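# Mixed Household and Toy Box

Secondhand small goods, sold by the box from our Grodbridge store. Stock code 3000.
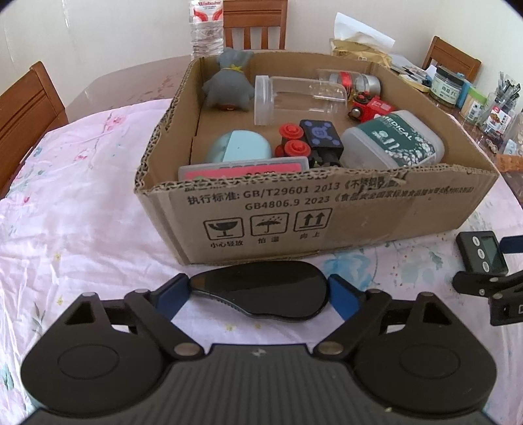 ## What you get

One open cardboard box of small household objects and toys, sold as a single lot. It includes:

- a gray toy figure with a yellow band at the neck
- a small red toy vehicle
- a glass jar with a metal lid
- a clear plastic cylinder
- a light blue plastic case
- a black cube with blue dots
- a white tub with a green label marked MEDICAL

There are a few other pieces as well. We do not split lots.

## Condition

Everything is sold as is. The carton is reused – the top edges are torn and there is Chinese printing on the front. We repack orders in a new outer box before shipping.

## Price and pickup

$19 per box, plus $8 shipping to Sikbridge and Flukville. Pickup is free at Amegashie Resale, 77 Mill Road, Grodbridge. Bring your order number.

Returns are accepted within eight days if the lot is complete. For questions about a box, ask for Akosua Korletey at the front counter.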